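Kikidia uses cookies to remember your settings. By carrying on you accept our cookie notice. Accept | Settings

Print this article | E-mail this article

Sorting box

A sorting box is an open container used in the home to gather small belongings while they are being put in order. It is most often a cardboard box that first held something else, such as shoes, groceries or a parcel. The term covers both a box used for a single tidying session and one that stays in use as a tray in a drawer, cupboard or wardrobe. It is also called a tidy box and, in the Plodmont area, a bits box.

Form

Most sorting boxes are shallow and have no lid. Low sides let the contents be seen and reached without tipping the box. Where a deep carton is used, the flaps are cut or torn away and the sides may be lowered as well. Cut edges can be covered with paper tape, though many are left rough. Boxes with a waxed or printed surface last longer than plain brown card, which softens at the corners when it is handled often.

The size depends on where the box will be kept. One meant for a chest of drawers has to be lower than the inside of the drawer, and is usually wider than it is deep from front to back. Shop-bought versions in card, felt or plastic are sold as drawer organisers. The Trellico range, sold by post from Plodmont, was made in 2 depths.

Contents

Socks are the items most commonly kept in a sorting box. Other soft goods include gloves, flannels, hair bands and handkerchiefs. Small toiletries, among them cotton buds and pocket tissues, are often sorted at the same time, as they tend to collect in the same drawers and bags. Soft toys and fluffy keyrings are generally kept apart from toiletries, since loose fibres cling to cotton wool.

Goods that come in their own bag or packet are normally left in it. Opened packets are closed with a peg or a rubber band before they go in.

Method

The usual method begins with emptying everything on to a table or bed. Items are then put into groups, and one group at a time is moved to the box. Larger and softer things go in first, against the back or the ends, and small packets fill the space that remains. Some households work the other way round and give the box only one kind of item, leaving everything else on the table until a second box is found.

Socks may be folded, rolled or stood on end:

- Folded pairs lie flat and can be stacked, but the lower pairs are hidden.
- Rolled pairs take up more height and stay together when moved.
- Upright socks are folded into a short block and placed on edge in rows. Thin socks tend to fall over unless the row is full.

Turning one cuff over the other keeps a pair together but stretches the elastic in time. Thick knitted socks are usually folded once and left at that. Single socks are set aside at the end of the row or kept in an envelope.

Dividers

A sorting box may be divided with strips of card slotted together, or with smaller boxes placed inside it. The Prothero divider is a single long strip folded in a zigzag, which can be pulled wider or pushed closer as the contents change. It does not need glue.

Care

Card boxes should be kept dry and emptied from time to time to clear lint and dust. A damp box is best recycled. Many households change theirs in September, when summer and winter clothing is swapped over.
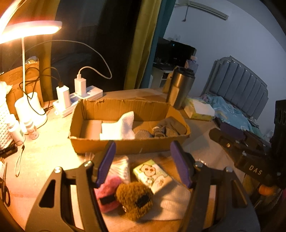 Kikidia Household Desk
Last revised Thursday, July 14, 2022

Sock-like cloths and other small items during sorting, with a shallow cardboard box, a bag of cotton buds and a pack of tissues.

Related articles

Airing cupboard
Clothes peg
Drawer liner
Linen basket
Shoe box
Sock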